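Havier Cordless Water Flosser: Three Months of Daily Use

Rating: 3 out of 5

The Havier is a handheld water flosser with a built-in tank, four pressure settings and a rotating tip. It replaces string floss for people who find string awkward, and it goes between the teeth and along the gumline. I used it once a day, in the evening, and started in November. Two adults shared the handle with separate tips. One of us has a fixed wire behind the lower front teeth, which was the reason for buying it.

In the box are the handle, two standard tips, one narrow tip, a charging cable and a folded instruction sheet. No wall plug is supplied. Extra tips come in packs of 3 from Ongart, who also sell them under their own name at a lower price. The Ongart tips seat properly and I found no difference in the jet.

Pressure and tips

Setting one is weak but usable on sore gums. Setting two is where most people will stay. Three is strong, and four I would leave alone unless a dentist has told you otherwise. The gap between two and three is too large. A person moving up from two will notice it at once, and there is no way to select anything in between.

The standard tip gives a narrow, steady stream. The narrow tip is meant for wires and bridges, and it does reach under the retainer wire, though the angle has to be held by hand for each tooth. The tip rotates with a ring at the neck. The ring was stiff for the first week and has since loosened to the point where it turns if a thumb rests on it.

Tank

The tank is small. On setting two it empties before I have finished the lower back teeth, so one refill per session is normal. The fill port has a rubber flap that has to be pressed down firmly. If it isn't, water runs down the handle and into the sleeve. 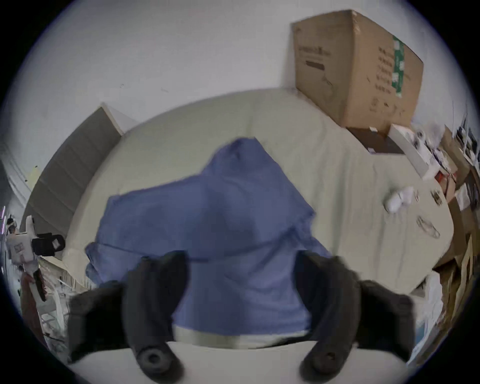
Nyokabi Wanyama disagreed with me on the tank when I posted my early notes. She gets through a full session on one fill by starting on setting one and releasing the button between teeth. I tried her method. It works, but the session takes longer and my thumb got tired. The button does have a hold mode, which her method gives up.

Battery and charging

The maker claims 25 days per charge at one session a day. I got less than that with two people using it, as expected, and the battery light gives poor warning. It turns red during the last session or the one before it. There is no middle color.

Charging is by a magnetic pad on the base. The pad holds well on a flat shelf and badly on anything else. Twice I came back in the morning to a handle that had slid off its contacts overnight and taken no charge.
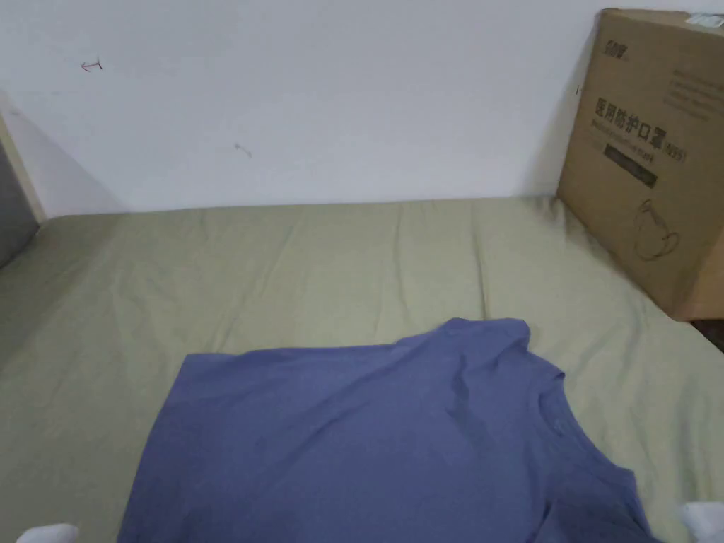 A click or a change in the light when the contacts separate would fix this. As it stands, the light goes out in both cases — when charging is complete and when it has failed — and the only check is to lift the handle and set it down again.

Noise

It is loud for its size. Through a closed door the motor can be heard as a steady buzz. On setting one the pitch is lower but the volume is about the same. Anyone who cleans their teeth at 5 a.m. beside a sleeping household should take this into account. The Skarow I owned before was quieter, but that was a countertop unit with a hose and took up half the shelf.

Cleaning

The tank comes off with a quarter turn. The intake tube inside collects a pale film if water is left standing, and the instruction sheet says to empty it after each use. I run plain warm water through the handle once a week. White vinegar, diluted, took off the scale at the tip socket. The seal at the bottom of the tank has to go back with the lip facing up, and the sheet doesn't mention it. Fitted upside down, it leaks slowly.

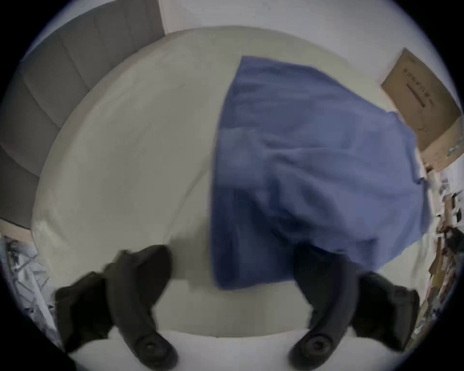

Compared with the Flistlow

I borrowed a Flistlow for two weeks. Its tank is larger and its steps between settings are even, so the jump I complained of above does not occur. It is also heavier when full, and the tips cost more. It has no narrow tip at all. For a plain set of teeth with no wire, I would choose the Flistlow. For a fixed retainer, the Havier does the job and the other one mostly doesn't.

Verdict

The jet is good and the narrow tip is useful. The battery light, the loose ring and the gap between settings two and three cost it two points. I am keeping it, and will replace the tank seal when it wears — spares are listed as a separate part.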